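How to Keep a Media Monitoring Log for a Small Newsroom or Community Group

If you have ever finished an election season with the strong feeling that one outlet was being nasty about one group of people, and then found you had nothing on paper to back it up, this guide is for you. A monitoring log is simply a record of what was published, where, and in what words. It takes patience more than skill, and you can start one this afternoon with a spreadsheet and a pot of coffee.

I learned most of this while helping with the Hokuvbridge local media project, which began in October with a very grand plan and a very messy spreadsheet. We ended up with 1553 entries, and I would happily redo the first few hundred of them if I had the time (I don't!). So please borrow what we learned and skip the messy part.

Step 1: Decide what you are watching

Write one sentence that says what you want to find out. Ours was "How do local outlets talk about people who have recently moved to the area?" If your sentence has the word "and" in it twice, you probably have two projects, and it's kinder to yourself to pick one.

Step 2: Choose your sources

We followed six outlets: two newspapers, a radio station's website, two online portals and the Derneck community bulletin, which is tiny but gets read by everyone. Try to mix big and small. It is tempting to choose only the outlets that already make you angry, but then your log will only tell you what you knew at the start. 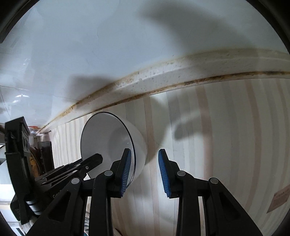

How long should a monitoring period be?

We found 30 days to be a comfortable length for a first try. A week can be swallowed whole by a single big story, and three months is a lot to ask of people who are doing this after work. You can always run a second period later and compare the two.

Step 3: Set up your columns

Keep it plain. These are the ones we settled on:

Date published
Outlet
Headline, copied exactly
Link, plus a link to a saved copy
Type of piece (news, opinion, interview, reader comment)
Who is spoken about
Who is quoted
Exact wording of concern
Code
Notes

The saved copy matters a great deal. Headlines get softened, paragraphs vanish, and whole pages move when a site gets a new design. Save the page the moment you log it, and put your saved copies in one shared folder with the entry number in the file name. We used a little tool called Clukel for this, though saving each page as a PDF works just as well and I still do that at home.

Step 4: Agree on your codes

A code is a short label for what is going on in the text. We had six, and I'd be nervous about having many more, at least in the beginning:

1 – neutral mention
2 – stereotype
3 – misleading or missing context
4 – insulting language
5 – call to exclude people
6 – call to violence

Write two or three lines under each one explaining where it starts and stops, and paste in a real sentence from your own sources. The line between 2 and 4 caused us no end of discussion – some of it quite heated – and we were much happier once we had written our decision down where everyone could find it.

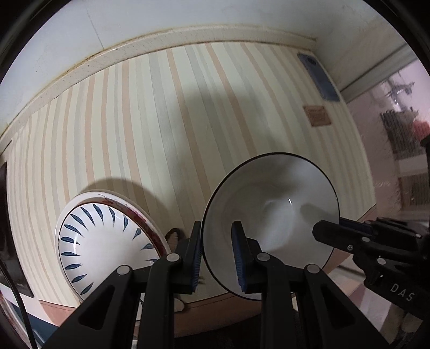 Once the codes are written, have two people label the same small batch of articles without talking to each other, and then sit down together and compare. You will disagree, and that's fine. Talk through each difference, fix the wording of the code if the wording was to blame, and try another batch. When you mostly land in the same place, you are ready to divide up the work.

Step 5: Log a little every day

Pick a regular time. Mine was 7 in the morning, before my inbox woke up. Catching up on a whole week at once is miserable, and tired readers miss things. Please log the neutral pieces too. Without them you can't say what share of the coverage was a problem, and that is the first thing an editor will ask you.

Step 6: Write up what you found

Start with the plain numbers for each code and each outlet, then choose a handful of quotes that show what the numbers mean. Say clearly which sources you left out. Before we published, we sent our draft to every outlet in it and gave them time to reply. The Dumlao portal wrote back with two corrections, both of them fair, and we added them to the report along with their full response.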